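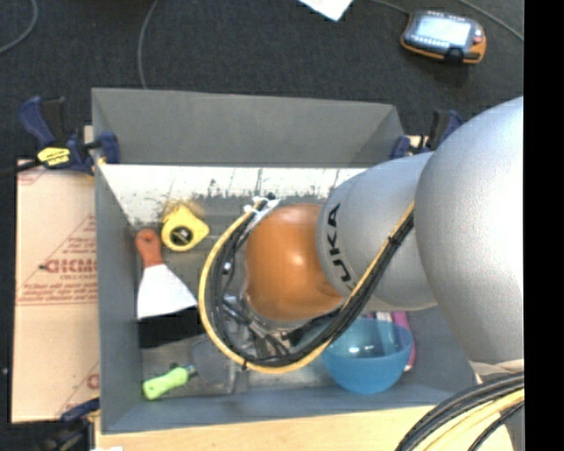
Fig. 1. Mixed bin, hand tools and household items, with the tape measure at upper left.

Storage and Sorting in Small Workshops
Handout 4: The Mixed Bin
Course notes, Vusville Evening Program. Posted in March by the course instructor

12 shares | 3 comments

Read before the session. Bring your own inventory sheet, even if it's a mess.

1. What we mean by a mixed bin

A mixed bin is any open container holding things that don't belong to one job. Fig. 1 is a modest case: a gray bin, a small assortment, a yellow tape measure lying among the rest. Most of you have something worse under a bench.

The usual advice is to get rid of it. Every organizing book on the reading list says so, and I have yet to see one that offers evidence. The claim is that mixed bins waste time. Compared with what? A drawer you labeled two years ago and stopped trusting?

2. The 80 percent claim

You will run into the statement that 80 percent of what is in a mixed bin never gets used. The Rundedden workbook prints it on page one with no source. I wrote and asked. The reply said it was "widely accepted."

Treat it as a slogan. If you want a number for your own shop, keep a tally for a month. Put a dot of masking tape on each item and pull the dot off when you use it. What still has a dot at the end is your answer, for your shop, for that month. It won't tell you about the tool you need every October.

3. Shallow and deep

Here I do think the textbooks have a point. In a shallow layer you find things by looking. Once items stack up you find them by digging, and digging is where people cut their fingers. Keep blades out of deep bins. Keep them out of shallow ones too if they have no cover.

Plain gray bins get recommended because bright tools show up against them. Fine for a yellow tape. Less fine for anything steel. I would try a light liner before buying new bins, and I would try nothing at all before buying a liner.

4. Foam cutouts, shadow boards and other purchases

The Hasirero catalog sells a foam insert system for 400 dollars. It looks wonderful on the day it goes in. Then you replace one pair of pliers and the hole no longer fits. Shadow boards have the same trouble but cost only paint.

Ask three things before spending money:
- How often does the contents list change?
- Who puts things back, and are they the same people who take them out?
- What does a lost item cost you? A tape measure is cheap. A calibrated gauge isn't.

The Tawhiri case study (packet, second half) covers a shop that labeled 1,000 small parts and tools over one winter. The write-up calls it a success. Look at when the follow-up visit was made, then decide how much you believe.

5. Exercise

Take one mixed bin, yours or the one in the classroom cabinet. Set a timer for 90 seconds. Have a partner call out items one at a time while you find them. Write down how many you got. Sort the bin however you like and repeat.

You will be faster the second time. You would also be faster if you hadn't sorted it, having just been through it once. Work out how to test that and bring half a page. Pairs are fine.

6. Reading

Packet, first half, skipping the chapter on color psychology. The Rundedden workbook is optional.

Corrections to the program office.

© Vusville Evening Program | Contact | Back to top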